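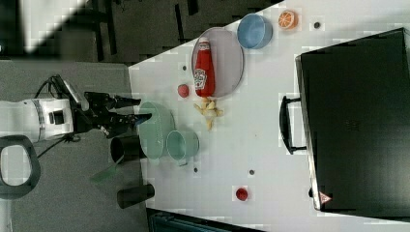 Módulo 3 — Disposição da mesa e louça de treino

Notas de apoio à aula prática. Docente: Elli Ahonen. Material distribuído em agosto.

3.1 Objetivo

O exercício consiste em passar de uma mesa desordenada para uma disposição definida por escrito, com louça leve e alimentos de brincar. Avalia-se a sequência das operações e a posição final das peças. A rapidez não conta para a nota, desde que o exercício termine dentro dos 30 minutos.

3.2 Terminologia

Prato raso: peça redonda que serve de referência para todas as outras. As distâncias medem-se a partir do rebordo.
Travessa pequena: peça oval, de fundo baixo. O eixo maior fica paralelo ao bordo da mesa.
Taça: peça redonda e funda, sem asa.
Chávena: peça com asa. Pousa-se com a abertura para cima.
Guarnição: tomates, rodela de laranja, batatas fritas. As batatas contam como um só grupo, mesmo quando estão espalhadas.
Frasco: o ketchup, de pé ou deitado. Deitado, considera-se fora de posição.

3.3 Sequência

a) Retirar do prato tudo o que não seja guarnição. O frasco sai primeiro.
b) Colocar o prato ao centro do lugar, a 8 cm do bordo.
c) Afastar a chávena da travessa. Duas peças encostadas contam como erro de colocação.
d) Juntar as batatas e transferi-las para a taça.
e) Dispor os tomates na travessa e a laranja no prato.
f) Pôr o frasco de pé, com o rótulo virado para quem se senta.

A ordem de d) e e) pode ser trocada. A de a) e b) não — deslocar o prato carregado faz rolar o frasco.

3.4 Tolerâncias

Posição do prato: 21 mm em qualquer direção. Para a travessa e a chávena aceita-se o dobro. A orientação da asa só é avaliada no segundo ensaio.

A carga total sobre o prato não deve passar de 500 g, valor que a louça da Halonen suporta sem deformação visível do rebordo. O conjunto da Custevico, usado no segundo turno, segue a mesma regra.

3.5 Registo

Preencher a folha Oment antes e depois de cada ensaio, com um esboço da mesa visto de cima. Peças caídas ao chão registam-se como perdidas e não voltam à mesa durante o ensaio. As folhas entregam-se a Oona Räsänen até às 17h.

Leitura para a próxima aula: secção 4, empilhamento de taças.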